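June, bench notes, Trisov wrist kit (trial unit)

Second session with the kit Serkurico lent us. Mounted on the arm with the adapter plate they supply. Four screws, no shimming. The cable still needs a better route; it pulled at the connector when the last joint went past its midpoint, so I limited that joint in software for now.

Ran the dishware set from the review plan: bowls, cups, thin-walled stuff. 31 picks before lunch, 6 drops. Four of the drops were on rims, where the finger pad slides before the force reading climbs. The other two were my own fault, bad approach height after I re-homed the arm.

Wrist view is wide enough to keep the fingertip and the rim of a large bowl in sight together. Clear plastic is harder. Its walls come through as faint lines and glare, and the segmentation in the Trisov software tends to merge them with whatever is behind.

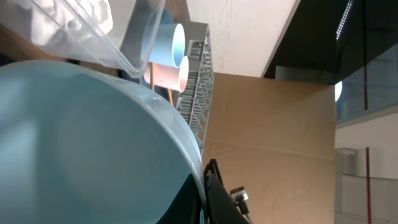 Hawi Woldegiorgis thinks the rim slips are a pad problem and wants the softer pads tried before we write anything about the force sensing. Fair. Serkurico lists them as an extra and the quote I have is 924 for the full set, which seems steep for rubber. I'll ask for one pair on loan.

Other things:

- Calibration routine takes too long and can't be paused.
- Log files are plain text — good.
- Manual gives the wrong default for grip speed. Reported.

Left to do: repeat the rim picks at 2 grip speeds, same bowl, same start pose. Eldana Yimer has the Furer gripper until the afternoon, so the side-by-side waits until she's done with it.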